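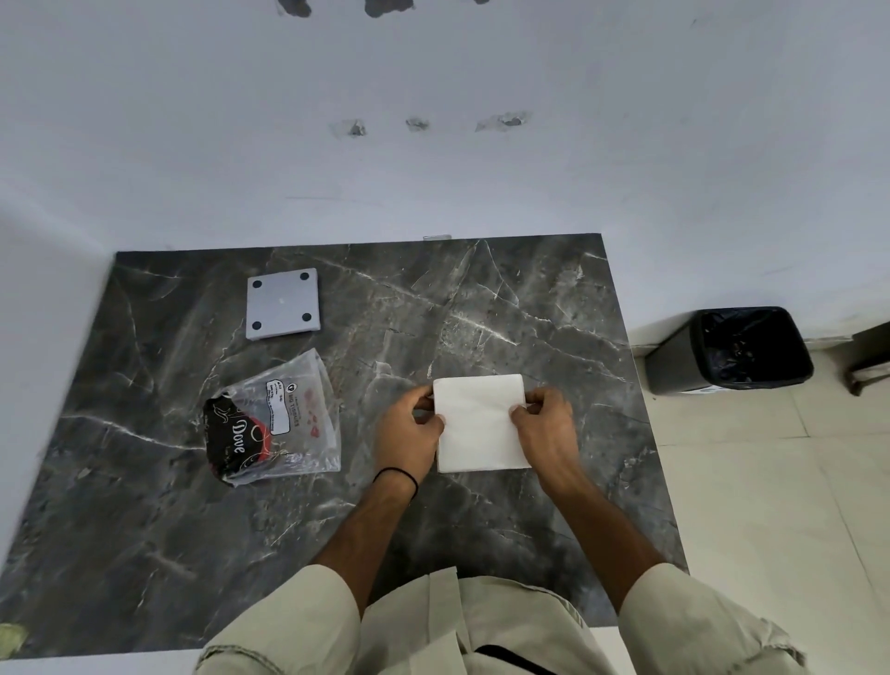
Una servilleta de papel doblada, entre las manos, sobre una mesa de mármol oscuro o que lo imita.

Judell cierra su ruta a Clarkuvwood hasta mayo (y yo con el billete comprado)

Pues nada, que me quedo sin Clarkuvwood. Judell ha avisado esta mañana a los pasajeros de que suspende sus vuelos directos a la ciudad y que no los retoma hasta mayo, y eso si los retoma, porque el correo que me ha llegado dice «previsiblemente» dos veces en el mismo párrafo. Yo volaba dentro de 17 días. Me he enterado desayunando, con el móvil apoyado en la taza, y he tenido que leerlo dos veces.

El motivo oficial son los nuevos turnos de aterrizaje del aeropuerto, que se han repartido de otra manera y han dejado a la compañía con tres frecuencias semanales. Con eso, dicen, no les salen las cuentas. A mí me sorprende un poco, la verdad, porque las veces que he hecho esa ruta el avión iba hasta arriba, y en temporada alta no encontrabas ni un asiento de pasillo, pero ellos sabrán.

Vamos a lo práctico, que es lo que me estáis preguntando. Si tenéis billete con Judell para esas fechas hay dos salidas: que os devuelvan el dinero o que os cambien a un vuelo con escala en Jasińska, operado por Andska. La devolución se pide en la web, en el apartado de reservas (está escondidísimo, abajo del todo, pasado el seguro de equipaje). El cambio, en cambio, solo lo hacen por teléfono. Yo he llamado a las nueve y me han cogido casi a las diez, con la misma musiquita todo el rato, pero la chica que me atendió fue encantadora y me lo dejó arreglado en un momento.

¡Ojo con la escala! El primer enlace que me ofrecían obligaba a pasar la noche en Jasińska, con el hotel a mi cargo. Pedí otro y lo había, a primera hora de la tarde. Así que preguntad siempre si queda algo más antes de decir que sí.

Quienes compraron la tarifa básica tienen además un vale de 100 euros para otro viaje, y los de la flexible, uno de 200. El vale es aparte de la devolución, me lo han confirmado por teléfono, aunque en el correo se entiende regular. Si reservasteis a través de una agencia, os toca hablar con la agencia, Judell no os va a tramitar nada directamente.

De Andska se comenta que podría quedarse con la ruta directa en verano. He escrito a su oficina de prensa para preguntarlo y me han contestado que están «estudiando la red», o sea, que de momento no sueltan prenda. A mí me vendría de maravilla, sobre todo por los horarios, que los de Judell eran un madrugón tremendo.

Mi vuelo nuevo sale a las 11:40 y llego a Clarkuvwood ya de noche, con lo que pierdo la tarde entera que tenía pensada para pasear por el puerto. Si a alguno os han dado un enlace mejor, dejádmelo en los comentarios, que todavía estoy a tiempo de volver a llamar.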